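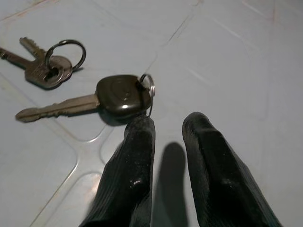

Car key and two other keys on the tiled floor at our Skondcombe office.

Key Holder and Property Assistant (part-time), Skondcombe

Zinduna looks after holiday flats and small family houses while the owners are away. We are searching for a reliable person who will take care of the keys, meet the guests and keep our key register in good order. The post is free from April.

Your tasks
Giving out keys to guests and cleaners, and taking them back
Writing every key in the register, with the name of the person and the hour
Labelling new sets which we receive from owners
Driving to the properties when a guest is locked out
Ordering copies from our locksmith, Vermeulen, and trying each copy in the door before it goes on a ring
Small checks in the flats: windows, heating, post

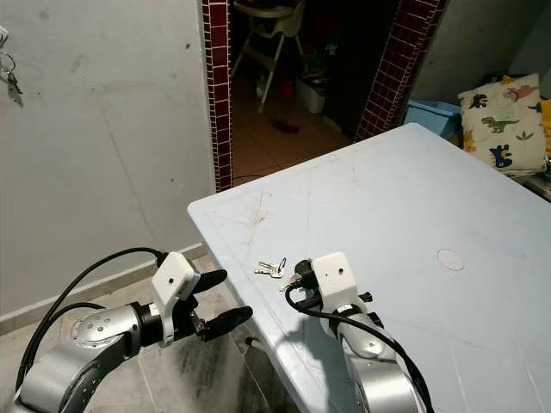 Most of the work is done with sets of keys, and it asks for patience. An owner often brings us the keys without a label, and you must find out which lock each one belongs to before you write anything down. A small bunch like the one on the table, two silver keys on one ring, is quickly checked when it is for a flat. For the bigger houses there are also keys for the garage, the cellar and the letter box, and these we keep on a separate ring. Car keys we accept only when the owner has signed for it, and they are stored apart from the house keys.

What we ask from you
A driving licence, held for 3 years or more
Clear handwriting and good spoken English - a second language is welcome
Two references from earlier employers
You live near enough to reach Skondcombe in the evening when you are on call

What we offer
A contract for three mornings a week, from 9 to 12, with one evening on call
A company car during working hours
A paid training period of 10 mornings, together with the colleague who does the work now
Paid holidays and free parking behind the Bornitz building

Experience with property is useful, but we can teach you the register and the locks. If you have worked at a hotel reception or in a school office, please mention it in your letter.

How to apply
Please send a short letter and your CV to Jozef Wuyts, Zinduna, Bornitz building, Skondcombe. Write in the letter from which date you can start. We invite the suitable persons for a talk at the office, and we answer also to those whom we cannot invite.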